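Zakoler pauses Jovura picking arm after grip fault

20 November 2018 – Zakoler has paused all work with its Jovura kitchen arm after a fault in the grip software left the fingers closing harder than the set limit. No one was hurt. The arm at the Costigan test kitchen was powered down the same afternoon and stays off until further notice.

The fault came in with an October update. After a restart the arm dropped its soft-produce setting and went back to the one for jars and cans. Staff noticed bruised fruit first, then a cracked bowl. Logs show 30 picks made on the wrong setting, out of 2174 since the update. Customer sites were not effected – none had the update yet.

Engineers are now replaying the picks in simulation, with the same control code, before any hardware is switched back on.
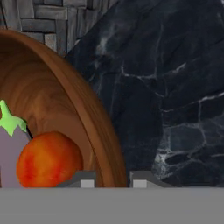
Simulated wrist view from the Jovura replay: eggplant and a peach-like fruit in a wooden bowl, gripper fingers in the foreground.

"We should of caught this at restart testing, and we didn't," said Consuelo Bermúdez, head of product safety at Zakoler. "The arm stays off until the limit holds through every restart. Not before."

A fix is in review. It makes the arm refuse to move if no grip setting is loaded. Rawiri Rakena is leading the work, with an outside check by Esta to follow. Full fault report to be published once that check is done – no date yet.

Sites holding the update file: do not install. Delete it and call your service contact.

Media contact: Jarrah Grimshaw, Zakoler press office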